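Bener Workshop Forum > Builds > Grippers
Thread: Jaw pads for a hand-held gripper, printed or cast?

mudlark78
16 June 2024
Building a pair of parallel grippers at the shared shop in Nornville. The fingers close fine but soft stuff slides out when I lift. Printed pads in flexible filament so far. Ribs or smooth?

plulmont_pete
Ribs, running across the direction of pull. Smooth pads are OK on boxes and bad on cloth.

kettle_on
Disagree. Ribs catch on knits and then the thing won't let go. I cast flat silicone pads for mine and they have done 1,000 cycles with no trouble.

plulmont_pete
What were you picking up though? Flat silicone gets linty and then it slips.

kettle_on
Foam blocks mostly. Fair point on the lint, I wipe them down.

mudlark78
I went with fine vertical teeth for now. Blue pads, one screw each from behind so I can swap them. Practice items are rolled socks, a scrub sponge and a pack of tissues. The black sock is in the jaws here and the other gripper has the grey one. 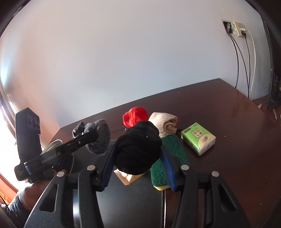 oldbelt
How much should the pads flex when the jaws are closed on something soft?

plulmont_pete
Enough that the tips give a little before the middle does. If the whole pad folds over, print it with thicker walls.

kettle_on
I'd still try a flat set before you print more. Costs you one evening.

mudlark78
Will do both. Mansour filament is on the shelf at the shop, up to 394 grams left on the spool, so there's plenty for a second set. Flat ones in July, when the printer is free again.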